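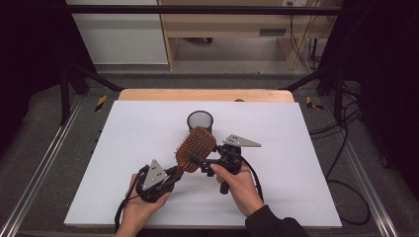 An operator holds a hairbrush with a pair of hand-held grippers at a Sikgate recording table.

Sikgate releases Hestside 7, with grip-change planning for two-handed tasks

Sikgate today released Hestside 7, the latest version of its software for turning hand-held gripper recordings into motion plans for two-arm robots. The release adds a planner for moments when an object is held or touched by two grippers at once, a new timeline editor, and a faster check for recordings that a robot arm could not follow.

Hestside takes recordings made by a person working with two hand-held grippers and converts them into paths for a pair of robot arms. Until now, the software treated the left and right sides as separate tracks and lined them up by time. That was enough for tasks where each gripper handles its own object. It was less reliable when one gripper held an item and the other came in to turn it, steady it or take it over.

Hestside 7 plans both sides together during these periods. The software marks the start and end of shared contact, keeps the distance between the two grippers within a limit set by the user, and slows both arms if one of them falls behind. Outside those periods the two arms are planned separately, as before, which keeps planning times short.

"People change grip all the time and don't think about it," said Hilde Willems, head of planning software at Sikgate. "A brush goes from one side to the other, or it gets turned a little so the handle is easier to reach. Our old planner would get each arm to the right place but a fraction of a second apart, and with two grippers on the same object that is enough to drop it or bend something."

The planner was tuned on 2,968 recordings of everyday tabletop tasks, including picking up, turning and putting away household items such as brushes, cups and containers. A separate set of 312 recordings was held back for testing and will be used again for later releases, so that results can be compared from one version to the next.

The new timeline editor shows the left and right grippers on two rows, with shared contact drawn as a band across both. Users can drag either end of the band when the software has placed it too early or too late. Edits are saved beside the original recording and do not change it. A plan can be rebuilt from the edited section only – there is no need to process the whole recording again.

Hestside 7 also moves the reach check to the start of the process. The check compares each recording with the arm model chosen by the user and lists any section where a joint would pass its limit or the arms would come too close to each other. In earlier versions this ran after planning, and users could wait several minutes to learn that a recording had to be made again. The operator can now run it at the table before going on to the next task.

Domański, a maker of packing equipment, has used a preview of the release since May. Its engineering team used the timeline editor to go back through older recordings that had failed under the previous planner.

Skilton, which builds two-arm workcells, will ship Hestside 7 with new systems. Skilton customers with a current Hestside license can install the update through the normal service menu.

Other changes in this release:

Gripper opening width is now smoothed separately from gripper position, so quick closing movements are kept.

Recordings of up to 600 seconds can be opened in a single project. Longer sessions are split on import.

Project files can be compared side by side, with changed sections marked on the timeline.

The command-line tool accepts a folder of recordings and writes one report for the whole batch.

Projects made in the previous version open in Hestside 7 without conversion. Once saved, they cannot be opened in older versions, and Sikgate recommends keeping a copy. Custom arm models need to be exported again with the updated model tool, which is included in the installer.

Hestside 7 is available now to all customers with a current license. An online walk-through of the planner and editor will be held on Monday at 10 a.m. Registration is open through the customer portal, and a recording will be posted there afterward.

About Sikgate
Sikgate develops planning and recording software for two-arm robots. Its products are used in packing, light assembly and research.

Media contact
Sikgate Press Office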